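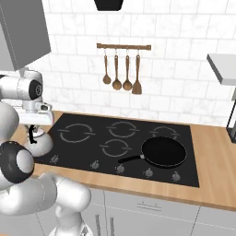
Wipe the hob before the copy's due

I write the council column for the Ilcombe paper, mostly from my kitchen worktop, so these tips come from somebody who files 1000 words with toast in the other hand! Do the wiping first, while you're still stuck for an opening line.

Keep the notebooks away from the steam

I lost a whole September of planning notes to a boiling pan (my editor, Malathi Kulkarni, still brings it up). Mine live in a bread bin now, spines up, dates on the lid.
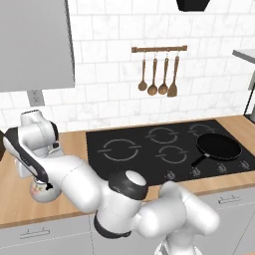
I pop the recorder in there as well, with its spare batteries in an old jam jar – much easier to find when the phone goes at teatime.

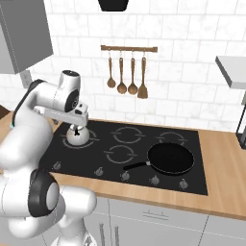
Tea on newsprint

Blot, don't rub. Lay the cutting between two sheets of kitchen roll, put a heavy book on top and leave it overnight.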